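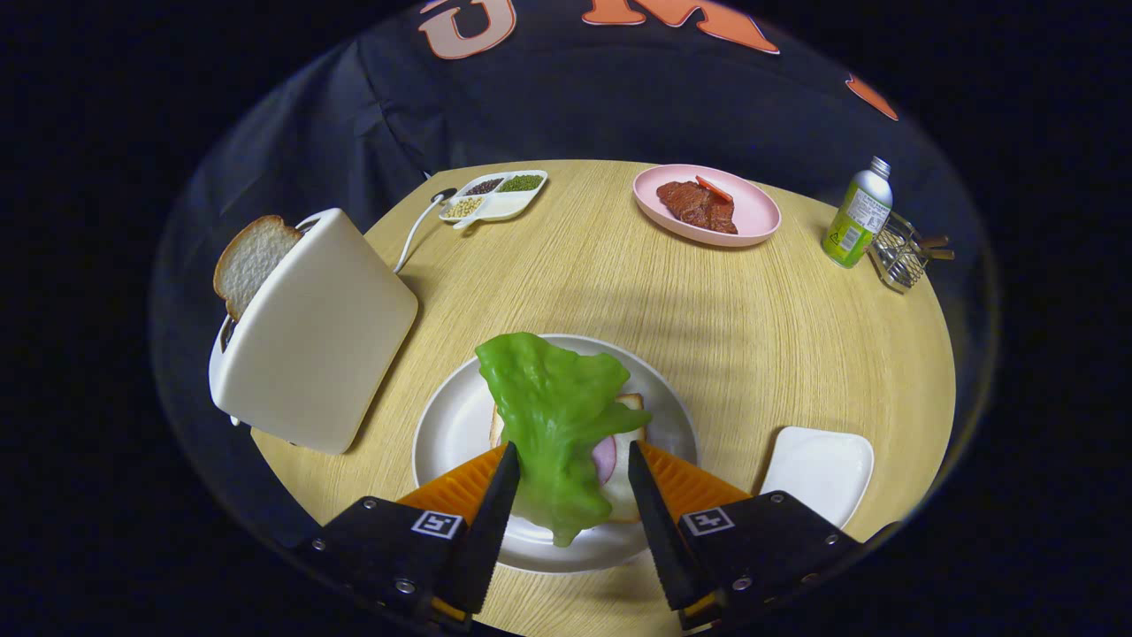
*Gripper fingers holding a lettuce leaf over a plate with bread and ham.*

**Garnlow stops sandwich trials after finger screws come loose**

21 August 2019. The kitchen automation firm Garnlow has stopped its food handling trials after a fault was found in the fingers of its gripper. The company said on its website that a small screw had come out of a finger mount during a session in which sandwiches were being put together. The screw was found later under the work table. No person was hurt and none of the food was served to customers.

Garnlow then checked all 39 grippers of the same series. On 7 of them, at least one screw could be turned by hand. The firm believes that the thread glue, which was changed in February, does not hold well after many cleaning cycles. The fingers in the damaged unit had gone through 115 such cycles.

The supplier of the mounts, Melleo, has confirmed that it received the parts and is testing them. It did not wish to comment on the glue before the tests are finished.

Two restaurant chains were expected to receive the tool this fall. One of them, Notgate, said that its order remains in place, but that it will ask for a new safety report before the first delivery.

Until further notice, users of the gripper are asked to keep it away from open food and to check the screws before each use. Garnlow expects to send out replacement mounts within 5 weeks, free of charge.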